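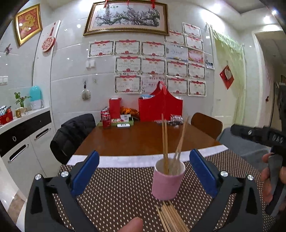
Pink chopstick cup with wooden chopsticks, near the dotted placemat.

Harkholm Chopstick Cup, pink

A simple cup for the dining table, from our Harkholm series. It keeps the chopsticks upright, so everybody at the table can take a pair without opening a drawer. Long chopsticks stand well above the rim and are easy to grab.

The cup is sold alone. Wooden chopsticks you can order separately, in a bundle of 12 or 50 pairs. Please do not fill the cup too tight, the sticks should have a little space to lean.

Care: wash the cup by hand with mild soap. Let the chopsticks dry completely before you put them back.

The brown placemat with white dots is also in our shop, see Table Textiles.

Orders received before Tuesday noon leave our Zerkville store the same week. For restaurants we have a price from 200 cups, please write to Annelore Schwerdtfeger.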